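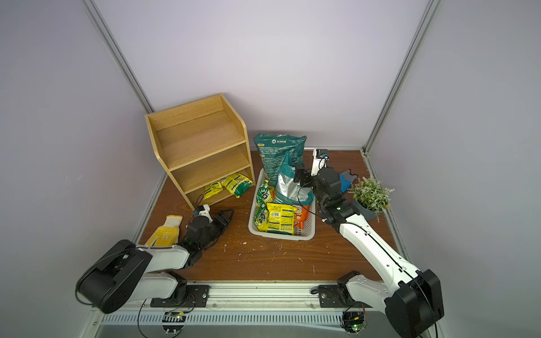 Snack Corner Check, November round, Quinlan building

Hi all, it's me again with the clipboard. I go through the same list every time and write down whatever comes into my head next to each line, so skip to the bits with "TO DO" if you're in a hurry (I won't be offended!).

1. Shelf unit stands steady
OK. I gave the top tray a good push and nothing wobbled. The feet could use those little felt pads, but that's me being fussy.

2. Shelves not overloaded
OK, no worries at all there. The bottom shelf had a yellow bag and a bigger yellow-and-green one next to it, and the two levels over them were bare. The big bag was hanging a bit over the front edge, so I'm marking that as a comment. Please push things all the way back, one sleeve catching a bag and it's on the floor.

3. Basket in good shape
OK. White plastic, slotted sides, no sharp bits when I ran my thumb along the rim. The Komum sheet says to replace a basket as soon as a slot cracks, and I went around the whole thing twice.

4. Basket not overfilled
Comment. It was packed! The tall teal-green bag was standing up at the back and everybody else was squeezed in front of it. I know it's handy to have it all in one place, but with that much shelf going spare we can spread out a little. My rule at home is that if I can't get my hand down the side, something has to come out.

5. Labels readable, dates checked
Partly done. The yellow packet at the front left has its nutrition panel facing out, which made my life easy. The tall bag has a paragraph in Chinese on it and I can't read a word of that, so I've asked Jérémie Besnard to go over it with me before I sign this line. TO DO.

6. Opened bags closed or thrown out
Not OK, sorry. This is the one I grumble about every round. A torn top means the bag gets a clip or goes in the bin, and "I'll finish it later" isn't a clip. 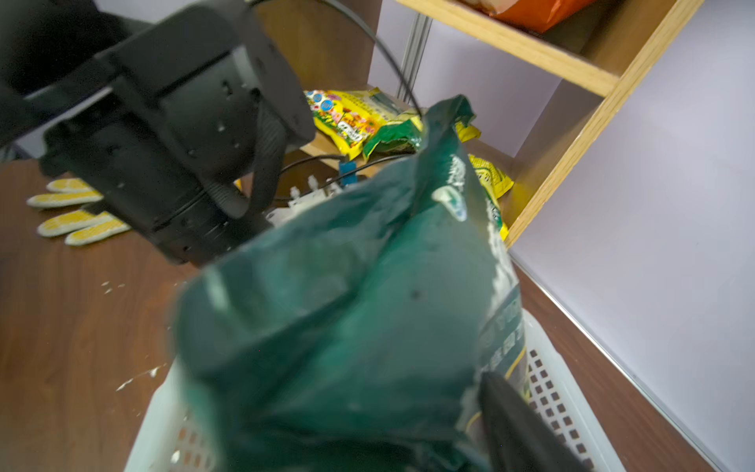

I bought a pack of 25 clips and put them in the drawer, so there's really no excuse now. The 400 gram bags take one, and the 700 gram ones want two if you don't want them popping open again. TO DO, and I mean all of us, me included.

7. Surfaces free of crumbs and powder
Not OK. Small white crumbs and a dusting of powder by the basket. Wipe with a damp cloth first and then a dry one, please, and lift the basket while you're at it instead of going around it like I used to. TO DO.

8. Gloves put away
Comment. One yellow-and-white work glove was lying out. Gloves go on the hook, away from anything we eat.

9. Walkway clear
OK, both sides.

Next round is at 11 in the morning, same list, and then I take it over to the Clutier building.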